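4.2 Collecting the demonstrations

We began, as most people in this line of work do, by asking people to show the robot what we wanted. The task was front-facing a small stretch of shop shelf: closing up the gaps, bringing the packs forward and turning them so that a customer can read the label. It is the sort of job that anyone who has worked a Saturday in a chemist's will remember with mixed feelings, and we chose it for that reason. It is dull, it is fiddly, and people are wonderfully good at it without ever having been taught very much.

Demonstrations came in two kinds. In the first, which we call by-hand, the demonstrator simply did the task with their own two hands while a head camera recorded it. In the second, which we call remote, the same person sat at the Tarnora station and steered the two arms of the robot through the same task. We gathered 1142 demonstrations in all, the greater part of them by hand, and kept 1000 for training. The remainder were set aside, either for testing or for the plain reason that the recording had failed partway through.

We should say a little about the goods themselves, as they mattered more than we had expected when we drew up the first task sheet at Dunwood. Small plastic boxes are kind to human fingers and rather unkind to a policy that has to guess at depth. Their sides let light through, so that one box is partly seen through its neighbour, and two varieties of the same product may differ only in the upper colour of the label and a single word. Figure 3 gives a fair idea of the difficulty. The demonstrator has both hands at the boxes of flossers, which stand two deep, and the hands themselves hide a good part of what the learner would most like to see. 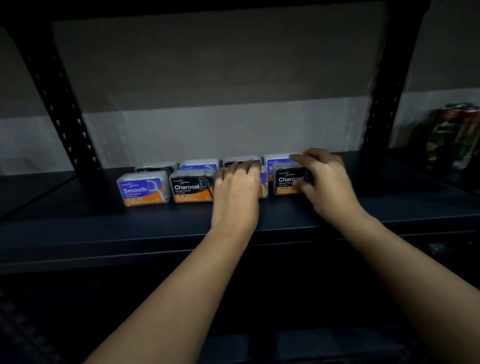
Baiba Ozoliņš
Lead for demonstration and teleoperation, Pešek Laboratory

Figure 3. By-hand demonstration of the shelf task, head camera view. Both the "Smooth" and the "Charcoal" varieties are on the shelf, and the back row is largely hidden by the front one.

Covering of this kind is the chief price one pays for by-hand recordings, and we spent a good while deciding how to live with it. Our first thought was to ask demonstrators to keep their hands low and to one side. They were very obliging about it, bless them, but the result was stiff and slow, and the movements we got were ones that no shop worker would ever make. We went back to letting people work as they pleased, and asked only that they look at the shelf for a moment before reaching in and again after drawing back. Those two short looks gave the learner a clear view to compare against, and the middle of the movement could then be as crowded as it liked.

Remote demonstrations had the opposite character. The arms were slower and a good deal more careful than hands, and the operators soon fell into the habit of moving one box at a time. What we gained was an exact record of every joint, with no need to guess where a fingertip had gone behind a label. What we lost was the easy two-handed style, in which one hand steadies a box while the other sees to its neighbour. Few of our operators managed this at the station, even after a fair amount of practice – those who did had usually spent some time on the Mundden controller beforehand.

Each demonstrator was given roughly 35 minutes at a sitting, with a rest whenever they asked for one. We did not correct anybody's manner of working. If a box was knocked over and set upright again, the recording was kept, and we marked the moment of recovery so that it could be weighted separately in training (see Section 4.4). We had some lively talks within the group over whether such slips ought to be left in, and I am glad to say that the more forgiving view carried the day.

Contact: Demonstration Group, Pešek Laboratory | © Pešek Laboratory | Last revised 9/18/24 | Back to top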